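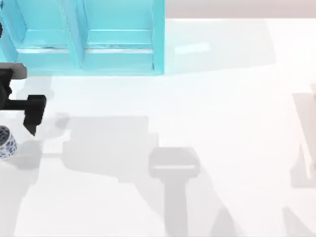 Turquoise cabinet with two open compartments (computer rendering)

CLARANCE GRAINS AND PULSES COOKING CLUB

Minutes of the April meeting

Held in the upstairs kitchen at Gudmont Hall, starting at 7.15 pm. Apologies were received from three members. Everybody else was present, along with two visitors who had seen the notice in the library and were made very welcome (both stayed to the end and took home a tub of soup).

1. Minutes of the last meeting

Agreed, with one correction. The barley was soaked overnight and not for two hours as recorded. The secretary had tried it at home following the minutes and can confirm that two hours will not do.

2. Matters arising

The big lidded pan has come back from Quispe with a new handle and is a joy to lift again. The bill was £42, already paid.

The Gudmont kitchen hob is still slow on the back left ring. The hall has been told.

Nobody has yet found the red measuring jug.

3. Money

The balance stands at £615 after the pan repair and the hall hire. The meeting was delighted with this, as the winter is usually when we run low. It was agreed to keep the monthly contribution as it is until the autumn and to look at it again then.

A member asked if we might buy a second pressure cooker. There was a lot of support for this, especially from those who had waited for chickpeas in February. Prices to be brought to the next meeting.

4. Tasting: buckwheat three ways

This was the main business of the evening and what an evening it was! We had toasted buckwheat cooked plain, untoasted buckwheat in a mushroom broth, and buckwheat flour pancakes.

The plain toasted groats were cooked with one part grain to two parts water, lid on, low heat, then left to stand off the heat. They came out separate and nutty and several people went back for seconds with only butter and salt on them. One table tried them with fried onions and a squeeze of lemon, and this is to go on the recipe sheet.

The untoasted groats divided the room. They go soft very quickly, and the broth had thickened almost to a porridge by the time it was served. Half of us loved it and asked for the recipe. The other half would cook the grain on its own and add it at the last minute. Agreed to try both methods side by side another time.

The pancakes were the great success. The batter was only buckwheat flour, water, salt and an egg, rested in the fridge since the morning. The first two stuck – the pan was not hot enough – and after that they came off beautifully, thin and lacy at the edges. Fillings were spinach and cheese, stewed apple, and a very good leek and mustard mixture which disappeared before the secretary got to it.

One of our visitors asked whether buckwheat is a kind of wheat. It isn't, it is a seed from a plant in the same family as rhubarb and sorrel, and this led to a happy ten minutes on rhubarb. Members cooking for anyone who has to avoid gluten are reminded to check the packet, as some flour is milled alongside wheat.

5. Bulk order

The Lerell order goes in on Saturday. So far we have requests for pearl barley, green lentils, brown rice, millet and a surprising quantity of black beans. Toasted buckwheat was added on the spot after the tasting and nine members put their names down for it.

Please write your order clearly on the sheet by the door, with the weight as well as the name. Last time "lentils, large" was read as large lentils when a large bag was meant.

Bags will be split at the hall as usual. Bring your own jars or tubs, and a marker pen if you have one.

6. Recipe booklet

Good progress. We have 80 recipes in hand, many more than anyone hoped for when the idea came up. The soup section is full and the bean section very nearly so. We are short of puddings and would love some, particularly anything with millet or semolina that isn't a plain milk pudding.

It was agreed that quantities will be given in grams, with spoons for small amounts, and that each recipe will say how many it feeds. Soaking times are to go at the top of the page in bold. This was felt strongly.

There was some discussion of whether to include the nut loaf, of which we have four versions. Agreed to cook all four in June and vote.

7. Summer lunch

Gudmont Hall is free for it and so is the garden behind. We will do a long table of cold dishes: barley with peas and mint, a big lentil salad, the black bean and sweetcorn one from last year, and flatbreads cooked on the spot if the weather is kind. Members to tell the secretary what they would like to make so that we don't end up with five bowls of tabbouleh again, good as they all were.

8. Any other business

A member brought in a jar of sprouted mung beans and passed it round. They were wonderfully crisp. A short sprouting demonstration will be fitted in next month before the tasting.

Tea towels: would whoever took the club ones home to wash please bring them back.

9. Next meeting

May, same kitchen, same time. The tasting will be millet. Bring a bowl, a spoon and a tub for leftovers.

The meeting closed at 9.20 pm and the washing up was finished by 9.45.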